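Midbridge Student Robotics Project – Paltus Team
Safety and Inspection Checklist, Hand-Held Gripper
Inspection date: 5/30/18

1. Screws and joints
All screws on the arms are to be checked by hand before each session and tightened where needed.
Result: Pass. One joint was stiff and has been eased.

2. Fingertip pads
Both pads must be firmly seated, with no lifting at the corners.
Result: Pass with comment. Spare pads are held in the Avitz parts box – 2 remain and more should be ordered before September.

3. Edges of arms
Cut-outs and outer edges to be free of burrs.
Result: Pass.

4. Grip on fabric
The jaw should hold a folded edge without snagging. Students are to keep their free hand clear of the jaw while it closes. Dark garments are included in the folding task and should be gathered at the edge before lifting.
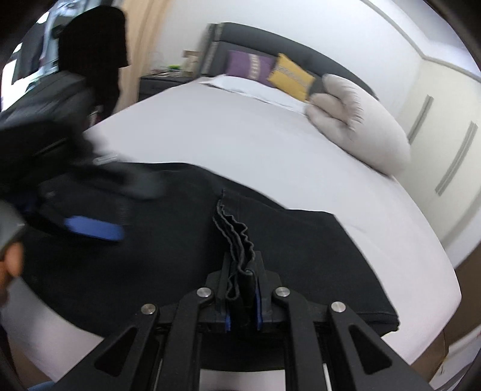
Result: Pass. Garments with zips or metal buttons remain excluded until the pads have been reviewed.

5. Working area
Bags and cables to be kept off the floor on the side where the student stands. Sessions at home require a signed form from a parent or guardian.
Result: Action required. Four forms received, six expected.

6. Records
The Zakharchenko log sheet is to be completed after every session. Over 205 entries have been made to date – several lack a signature.
Result: Action required.

Next inspection: September, before the first club meeting.

Contact: Midbridge Project Office | © Midbridge Student Robotics Project | Back to top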